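Small Parts, Sorted
Lucero Usuga and Skarphéðinn Bach, Parkham workshop class

Our project started with a drawer. The Parkham parts drawer held 800 little pieces, all mixed together, and finding one spacer could eat up half a work period. We wanted a sorting system that anyone could learn fast, and we had so much fun building it! The blue rings were our favorite to work with - they're bright, and they show up so well on a white tabletop.
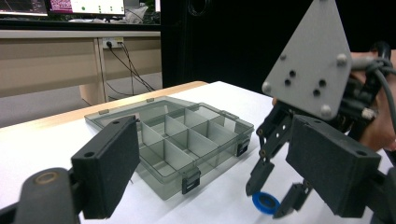
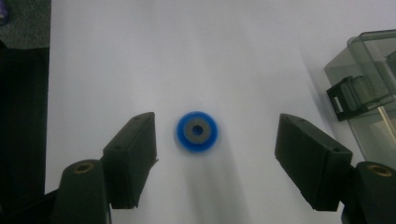 **Why sort by shape before size?**

Shape is quicker to judge by eye. We tried size first and kept stopping to measure, but with shape first we could make big groups right away (rings, pins, caps, flat pieces) and only measure inside each group.

## What we found

Our first full sort took 105 minutes. Skarphéðinn thought we should use 6 groups and I wanted more, so we tested both, and his plan won easily. With fewer groups we spent less time wondering where an odd piece belonged.

We also learned to work on a clear table and to keep only 2 groups out at a time. Labels come next - Lucero has already drawn a set, and we can't wait to try them in the Josden room in August.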